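Re: [sorent-users] Grasp width filter drops frames on two-handed lifts

From: Kwaku Asante
To: sorent-users
April 2026

Mawuli Dramani wrote:
> After moving to the February branch, the segmenter splits our
> bimanual container episodes in the middle of the lift. The log
> says "width stale, closing segment" and then opens a new one
> under the same object ID. Single-arm episodes are fine. I have
> tried raising stale_ms to 700 and it only moves the split later.
> Is this the filter or the clock sync?
>
> Config is the stock Stanmont one apart from that value.

It's the filter. I replayed the bag you put on the Plirkville share and the two clocks agree all the way through.

The width estimator runs per gripper and publishes only when the value changes by more than width_eps. With one arm that works, as the fingers keep moving a little under load. With two, one side often holds a constant opening while the other does the work. The quiet side stops publishing, its last sample ages out, and the segmenter reads that as a lost track. Raising stale_ms buys you time and nothing else.

There are 2 ways around it. The quick one is to set publish_on_change to false for both sides:

left.width.publish_on_change = false
right.width.publish_on_change = false

The bags get bigger but the splits go away. Put stale_ms back to the stock value when you do this, or you will hide real dropouts.

The proper one is in the sulemana-merge branch. The segmenter there takes a heartbeat from the estimator separately from the width value, so a constant width counts as valid data. It also stops closing a segment on one side while the other side still reports contact. I have not tested that second part with objects that get handed across — if you have such episodes, please run them and send me the segment file.

One more thing, unrelated to the split. Your contact labels on the rigid containers come out late on the near side. The contact classifier was tuned on soft packaging and wants to see the fingers close before it fires. A tilted container touched by a second tool, like the one at the end of this message, can be in contact with the fingers still apart. Set contact.require_closing to false for those episodes and relabel. You don't need to re-record.

I'll cut a release candidate once somebody other than me has run the branch.

Kwaku

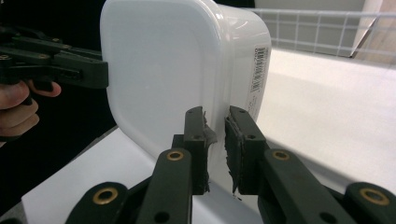 Last modified: April 2026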